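Robotics and Automation | Research Article

3.2 Collecting demonstrations by hand

Demonstrations were collected with the Runa gripper, a two-finger tool that the operator holds and moves directly. We compared it with remote control of the Lamlow arm, in which the operator moves a leader arm and the follower copies it. Both methods used the same task list, drawn up by Amano and Chiba in September: pick up a garment from a bed, lift it clear and set it down at the foot of the bed.

Beds were left as they were found. We did not smooth the covers or change them for plain ones, and garments were dropped rather than laid out. A printed cover makes it harder for the policy to tell a fold in the garment from a fold in the cover, and we wanted that difficulty in the training set.

Each operator practised for one session before recording. The only instruction on grasping was to close on a raised fold and to avoid pressing the fingers flat into the bedding. Operators were free to choose which fold. By hand, most chose one near the middle of the garment. By remote control they favoured the outer edge, where they had a clearer view of the fingertips, and they often needed a second try.

We kept 391 demonstrations made by hand and 421 made by remote control. A further 46 were dropped, either for lost tracking or because the garment left the bed. Hand demonstrations were shorter and their paths smoother. Remote ones stayed within the joint limits of the arm by design, while 17 of the hand demonstrations had to be trimmed before the arm could follow them.

Figure 4 gives two views from the gripper camera during work on a bed with a patterned pink cover. 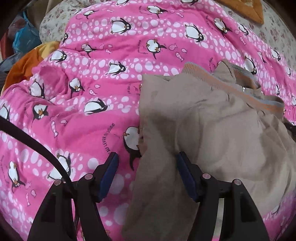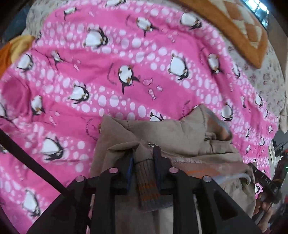
Figure 4. Hand-held gripper at a beige garment on a printed cover.

Does a policy trained on hand demonstrations need any remote ones as well? For the lifting stage it did not, and adding them made little difference to the result. For setting the garment down, a small share of remote demonstrations helped, mainly near the far side of the bed where the arm is close to full reach. We therefore used a mixed set for the trials in Section 4.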